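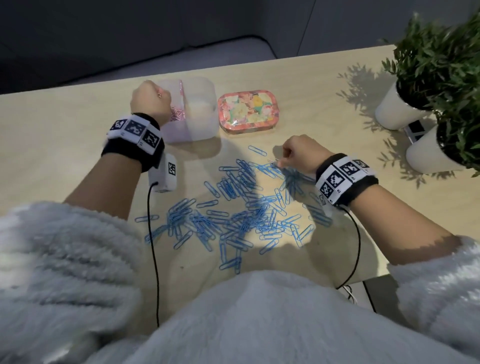 Sorting table check - Whiteley site
Thursday, January 10, 2019

1. Wristbands snug, markers facing out
OK. I can still bend both wrists fine. Fuzzy sleeves have to stay pushed up toward the elbow - mine slid down twice this week!

2. Cables
Needs work. They run across the tabletop and over the near edge, right by where my lap goes. I'd love clips for these (the bigger kind, not the ones we sort).

3. Small parts
Pink in the frosted container, light blue in the pile. OK.

4. Table clear of extras
Sort of. The flowered tin and the plants are still up there. I like the plants, so I'm leaving this one open.

5. Breaks
Skatex asks for 8 minutes every hour. We got them in October, but lately we've been skipping - please put the timer back.

6. Job changes
Not a safety item, I know, but people keep asking me. When the Vuvix arm starts, 2 of our 11 sorters move to checking its trays. I'd want the training dates posted before then.

Next check: same table, after the cables are fixed.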